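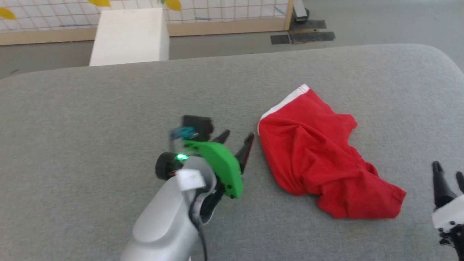

Automated folding at the Storneveo laundry is the handling of small garments by two-armed machines, brought in by the textile care firm Grernen and worked side by side with its regular staff. Shorts, briefs and other soft, stretchy pieces had long been the slowest part of the work, as anyone who has folded a big family wash will readily understand.

The first 2 stations were opened on 26 April 2021 under Naheed Dhanial, then head of the finishing room, and by the end of May they had handled 3072 pieces. No jobs were lost, though a good many changed. Five folders were retrained as station minders, who lay out the garments, straighten a twisted waistband when the grippers can't manage it, and check the finished stacks. Rozália Procházka, a folder of long standing, wrote fondly in the staff newsletter that her wrists were grateful, but that she missed the chatter of the old folding table.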